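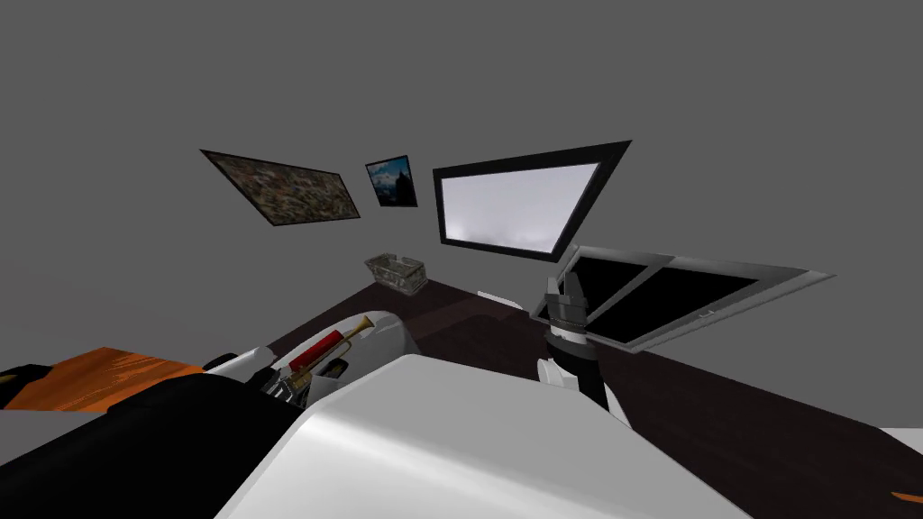 Evaldale Neighbors Forum > Home and Hobby > Hanging things on rental walls

plokaritz_emese
Hello all. I moved to Skokcombe in March and my landlord allows nails, but he keeps part of the deposit for every hole bigger than a pencil point. I have one wide frame, one small frame and a screen that I want in a row above my desk. The wall is plaster, I think old plaster, because when I knock on it the sound is not the same everywhere. What do you use? Adhesive strips, or real hooks? Please excuse my English, I write slowly.
Emese Fodor

zoltan_g
Welcome! For the frames, strips are fine if the paint is good. Clean the wall with alcohol first, press for one minute, and wait overnight before you hang anything. The screen is another subject. Please don't put a screen on strips.

Krisztina Simon
I don't agree about strips on old plaster. I used them in my flat on the Zabala side and when I removed them, a piece of paint came off as big as my hand. The repair cost me more than two small nail holes. Use the thin steel pins, the ones you hammer at an angle. The hole is tiny and you fill it with a bit of white filler when you leave.

zoltan_g
You pulled the tab toward you, maybe? It must go straight down, along the wall, very slowly. I have removed 7 of them without damage.

Krisztina Simon
I pulled it down. The paint was bad, I could not know this before. That is my point, one can't know it before.

nyokabi_a
Both of you can be right, it depends on the paint. Test it: put a piece of strong tape behind a door where no one looks, leave it a week, and pull. If paint comes with it, use pins.
About the height: I put the center of each picture at 147 cm. Many people hang too high. Over a desk you can go up to 154 because you need space for the lamp.

plokaritz_emese
Thank you, the tape test is a very good idea. Nyokabi, should I align the centers or the top edges? My frames are so different in size.

nyokabi_a
Centers, for me. With top edges the small one looks like it is hanging from a shelf.

Irén S.
Top edges! Sorry. With a screen in the row the eye follows the upper line, and the centers look messy when the screen is off. Cut paper in the size of each thing, tape it on the wall and look at it for two days. I leave 5 cm between them.

zoltan_g
Five is too close next to a screen, I think. You need to reach the cables.

Irén S.
Mine come out at the bottom, so it was no problem. But yes, check where the plugs are.

plokaritz_emese
Update: the tape took off some paint, so it will be pins for the frames. Krisztina, you may be pleased. For the screen I asked the landlord, and he agreed to a proper bracket if I leave it on the wall when I move out. I still haven't decided about centers or edges. The paper is up now. Does anybody know if the hardware store by the station in Skokcombe sells filler in small tubes? I only find the big bucket.

Krisztina Simon
They do, on the shelf with the brushes, not with the paint. Take the one for interior walls.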